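3/10/22

Dock 2 conveyor, Vurberg site. Belt drifting left again at the tail end, same as before the bearing swap. Re-tensioned both sides, ran it empty, then with totes. Drift is smaller but still there under load.

Load test on the Ovon roller section:
268 lb tote, fine
400 lb pallet, fine, slight squeal on the third roller
500 lb pallet, stalled at the transfer plate. Restarted with a push.

Took the transfer plate off. Leading edge has a burr and sits proud of the rollers. Filed it down, put it back with one shim under each bolt. Have not rerun the 500 yet because the forklift was needed at receiving.

The Kvaran drive shows no fault codes. Current limit is still on the factory setting. I don't want to raise it until the plate is ruled out.

Flirnevlow label scanner missed reads on shrink-wrapped loads when the wrap was doubled over the label. Tilted the bracket down a little. Better on the few I tried. Needs a full shift before I call it.

To do: rerun 500, order a spare roller, check the tail pulley for wear. Full belt change is planned for May either way.

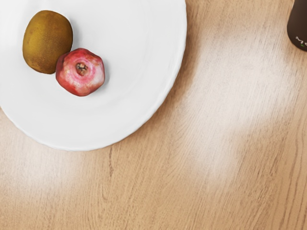 Þórey Ravn: Check the shims again after the rerun. On the other line they walked out within a shift and the plate was back where it started.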